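**Ticket 686: kitchen counter, seam + corner door**
Opened by: Aniela Malinowski
Assigned: Ferdinand Ruchti (Plerkberg site services)
Priority: normal (was low, bumped by Hermine)
Status: open, see bottom

Staff kitchen, Wallbridge building, the L-shaped counter.

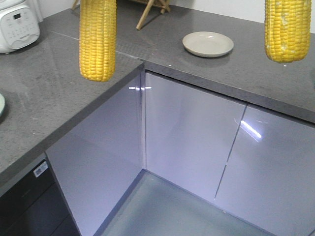 Two things wrong. One, the join in the stone on the left arm, can feel it with a fingernail and crumbs get in. Two, the cupboard door near the inside corner catches when you open it. Grey speckled top, glossy lavender-grey doors, so you know which kitchen, not the one upstairs.

Not urgent but Thursday is the corn lunch and we'll be using every inch of that counter.

**16:10, Ferdinand**

Thanks. Questions before I come over:
- is the join proud on one side or just a gap
- does the door catch at top or bottom
- has anyone put filler in already

**16:25, Aniela**

Gap mostly. Maybe a tiny lip towards the back, hard to say. Door catches bottom I think. Filler no idea, ask Pirmin, he was here when Bachmann fitted it.

**16:40, Pirmin Wieser**

Bachmann did the join with a grey two-part thing. No one's touched it after that as far as I know. There was a half tube left under the sink, probably gone solid. Dont use silicone, they were very firm about it, shows up shiny on the matt stone and then the proper stuff won't stick.

**Tues 08:15, Ferdinand**

Been in. Notes:

- cleared left arm, wiped down, let it dry
- straight edge across join: level at the front, very slight lip at back. Can catch a card on it, not a plate
- gap is old filler shrunk back. No movement when I lean on it, either side
- no sign of water in the cupboard underneath, base is dry and flat

So cosmetic plus crumbs. Scraped loose bits out with a plastic blade, hoovered, taped both sides. Tube under sink WAS solid, binned it. Have asked Bachmann for the same colour.

Door: lower hinge screw loose. Tightened, half a turn on the side adjuster. Opens clean now. Checked the other doors while I was down there, fine.

Please leave tape on. Please don't wipe across it with a sopping cloth.

**Tues 11:50, Hermine Rainer**

Tape is exactly where we shuck the corn. Can we use the other arm? And is it ok to have the rice cooker going on that worktop, the steam goes straight up the wall.

**Tues 12:05, Ferdinand**

Other arm fine. Rice cooker: stone doesn't mind. Pull it forward a bit so the steam clears the wall, and not with the vent right over a door front, the gloss ones swell at the edge if they get steamed every day. Same for the big corn pot, keep it on the hob till it's stopped boiling, then a trivet. Stone will take warm, wont take a full pot straight off the heat, least of all next to a join.

**Tues 12:20, Hermine**

OK. Moving the plates and the folding rack over to the far side. Will tell Chi-keung, he's doing the rice.

**Weds 09:30, Chi-keung Chou**

Door is catching again. Same one. Opened it for the colander and it stuck then let go with a bang.

**Weds 09:45, Ferdinand**

Bottom or top this time? And what's in the cupboard

**Weds 09:52, Chi-keung**

Top. In the cupboard: colander, two big pans, the Tadum steamer box shoved in sideways.

**Weds 13:30, Ferdinand**

Steamer box was pushing on the top hinge arm. Moved to bottom shelf. Hinge itself ok but the plate had pulled 3 mm out of the side panel, old screw hole's worn. Plugged with dowel and glue, new screw, needs to sit overnight. Door is OFF and leaning in the store room, don't panic. Back on Thurs first thing.

Filler from Bachmann arrived, 4 sachets, colour says "stone grey dark". Tested a blob on card, looks near enough when dry.

**Thurs 07:40, Ferdinand**

Door back on. Opened and shut it 11 times, no catch. Adjusted gap to match its neighbour.

Filler NOT done. Needs a day with nothing on it and you've got lunch. Fresh tape over the join for today so the silks don't get in. Will fill Friday after everyone's gone.

**Thurs 15:20, Hermine**

Lunch done, counter cleared. Corn silk everywhere but none under the tape. One brown ring by the corner, tea or butter, came off with washing up liquid and warm water. Didn't use the scourer.

**Thurs 15:35, Ferdinand**

Good, no scourer ever on the matt. Leave left arm empty tomorrow from four pls, bowls off as well.

**Outstanding**
- [x] corner door, hinge plate
- [ ] fill join, left arm (Fri eve)
- [ ] sand back lip?? decide after fill, Pirmin to look
- [ ] Aniela to find somewhere else for the steamer box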